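The Lomwood Strip

The Lomwood Women's Over-35s had lost 9 games on the trot when Iwona Grabowska decided the problem was the uniforms.

"It's the washing," she said. "We look like we slept in a ute."

Lama Hattar, who had in fact slept in a ute after the Golestani tournament, kept eating her orange.

The way it worked at Lomwood was that one player took the whole strip home after each game, washed it, and brought it back folded. It had worked that way since before Lama joined. What came back depended on whose week it was. Iwona's sets came back like something from a department store, shorts squared off, jerseys with the numbers facing up. Lama's came back in the same garbage bag they'd left in, only cleaner, and once with a tea towel in it that went on to play most of a season as a sweat rag.

"I'll do it this week," said Iwona.

"It's my week."

"I know whose week it is, love."

There are insults you can let go and there are insults with love on the end of them. Lama put down the orange. She said she would do the strip, thank you, and she would do it properly, and it would be folded to a standard that would make Iwona weep into her mouthguard.

She did the wash that night with the Fonirico powder her mother swore by, which cost more than her shoes. She hung everything by the shoulders and not by the hem. She watched a video about folding, and then the first half of another, in which a very calm man spoke about sleeves, and she turned it off when she remembered that basketball jerseys don't have any.

The next afternoon she carried the lot to the club and set up on the big grey padded bench, and started with shorts.

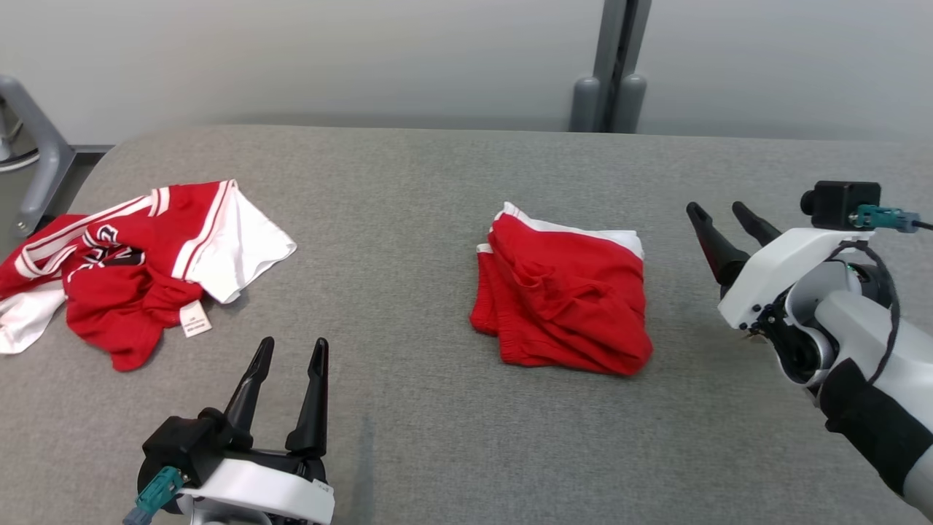
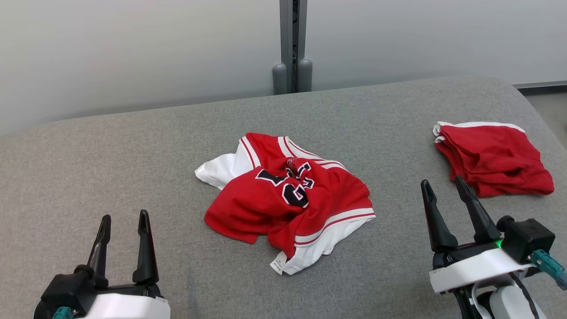 Shorts, Lama found, were on her side. You put one leg over the other, you folded in the bit that stuck out, you went over again and there was a parcel. She'd had no idea she had it in her. She put the first pair down on the grey and walked to the door and came back so she could see it the way a stranger might, a tidy little red brick with the white trim along its top edge, and she thought of her mother, and of Iwona, in that order. Then she turned to the jersey, which was lying next to it in a heap with a white bit poking out the side, looking like it had been tackled.

A jersey is mostly holes. There was the neck hole and the arm holes and the great big hole at the bottom, and whichever one she got straight, another one slid off somewhere. The striped trim wanted to curl. She folded it in half longways and it looked like a scarf. She folded it in thirds and it looked like a nappy. She tried rolling it, and it lay there for a second, quite convincing, then breathed out and came undone.

She took her time over the next one. She took so much time that the light moved. She said a few things to it in her grandmother's Arabic, which was richer than her own.

"You've got the label hanging out," said Iwona from the doorway.

Lama didn't turn around. "How long have you been there?"

"I saw the scarf."

Iwona came in and put her bag down. She looked at the jersey for a while, and then at the shorts, and Lama saw her looking at the shorts and felt her own chin go up a little.

"Those are good," said Iwona.

"I know they're good."

"Those are better than mine." It seemed to cost her 40 dollars to say it. She picked up the corner of a hem and rubbed it between two fingers. "What did you wash these in?"

"Can't tell you."

"Is it Fonirico?"

"Might be."

Iwona sniffed. She took her coat off, hung it on the door handle and pushed up her cuffs like a surgeon. She said she'd do tops and Lama could do bottoms, but only because they had to be out before the Takia juniors came in, and Lama was not to go around telling people it was a permanent arrangement.

They worked along the bench from opposite ends. Iwona's hands went flip, flip, tuck. Lama tried to see how it was done without being seen to try.

"You go in from the armholes first," said Iwona, to the wall.

They lost on the weekend by 31, which was four better than the time before, and the woman on the scorer's desk told Lama they'd looked very smart in the warm-up.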